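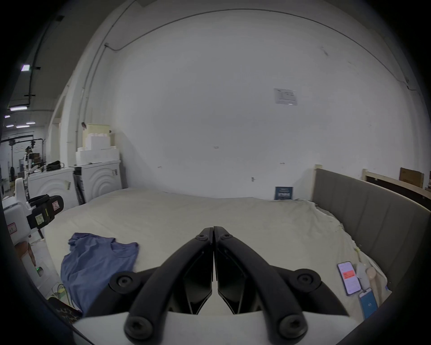 Wenn der Hadley-Handgreifer schief schließt, liegt das bei uns fast immer an den Schrauben. Erst danach an den Backen, ganz selten am Encoder. Fehlerbild: Weite steht auf null, Finger fassen trotzdem nicht, T-Shirt rutscht beim Anheben durch. Oder der eine Finger kommt früher an als der andere. Zum Prüfen Finger zusammenfahren und auf den schmalen senkrechten Spalt oben zwischen den Spitzen schauen, linker und rechter Finger müssen spiegelbildlich stehen. Die Schrauben, um die es geht: kleine oben an den Spitzen, größere an den breiten Flanschen auf halber Höhe und nochmal größere unten über der weißen Grundplatte. Alles Innensechskant.

Stand der Anleitung: 17. Mai 2023. Gilt für die schwarzen Bogenfinger. Für die alten geraden von Pomen gibts ein eigenes Blatt.

Was passiert ist
In Cletden lief eine Serie mit Wäsche, 2.111 Durchgänge. Beim Auswerten dann gemerkt, dass über 500 davon unbrauchbar sind. Greifweite driftet langsam weg, kein Sprung, keine Fehlermeldung, deshalb hats keiner gesehen. Ursache war eine lose Flanschschraube. Finger kippt unter Last leicht nach außen, der Encoder sitzt aber am Antrieb und bekommt davon nichts mit. Software sagt zu, Finger sind offen.

Was man braucht
Passende Inbusschlüssel, am besten mit Griff. Schraubensicherung mittelfest. Lackstift, hell. Fühlerlehre. Ein Stück Papier. Stromlos arbeiten, also Stecker raus, nicht nur Software stoppen! Der Antrieb fährt nach einem Neustart einmal auf Referenz und klemmt dann alles ein, was dazwischen ist. Finger auch.

Schritt 1: Spiel prüfen
Greifer an der Grundplatte festhalten, mit der anderen Hand jeden Finger einzeln seitlich drücken. Darf nicht knacken und nicht nachgeben. Gibt er nach, weiter mit Schritt 2. Gibt er nicht nach, direkt zu Schritt 4.

Schritt 2: Schrauben raus und wieder rein
Nicht einfach nachziehen. Haben wir gemacht, hielt einen Nachmittag. Immer nur eine Schraube lösen, Gewinde sauber machen, ein Tropfen Sicherung, wieder rein. Erst unten, dann Flansch, zuletzt die Spitzen. Handfest mit kurzem Schlüssel. Die an den Spitzen sind klein und reißen schnell ab, da wirklich vorsichtig.

Schritt 3: Lackstrich
Strich über Schraubenkopf und Finger ziehen. Auf Schwarz sieht man hell sofort, ob sich was verdreht hat. Aushärten lassen, am besten über Nacht. Vorher nicht greifen.

Schritt 4: Papiertest
Strom wieder dran, Hände weg, Referenzfahrt abwarten. Papier zwischen die Spitzen, schließen, ziehen. Muss auf beiden Seiten gleich stramm sitzen. Danach Spalt mit der Fühlerlehre an den inneren Backenflächen vergleichen, oben und unten. Stimmt oben und unten nicht – Finger sitzt verkantet, nochmal Schritt 2.

Schritt 5: Nullpunkt neu
Im Yoon-Menü Kalibrierung löschen, Weite neu anlernen. Alte Datei nicht überschreiben sondern umbennenen, sonst kann man die alten Daten nicht mehr nachrechnen.

Intervall
Lackstriche bisher alle 900 Zyklen kontrolliert, ab August alle 600. Bei Jeans und Bettwäsche lieber öfter, die ziehen stärker seitlich.

Wenn der Fehler bleibt
Encoderkabel am Stecker wackeln und dabei die Anzeige beobachten. Springt der Wert, Kabel tauschen. Springt nichts und der Greifer driftet trotzdem, Antrieb ausbauen und einschicken. Gerät bis dahin sperren, Zettel dran. Und Daten ab der letzten guten Kontrolle als verdächtig markieren, nicht erst ab dem Tag wo es aufgefallen ist.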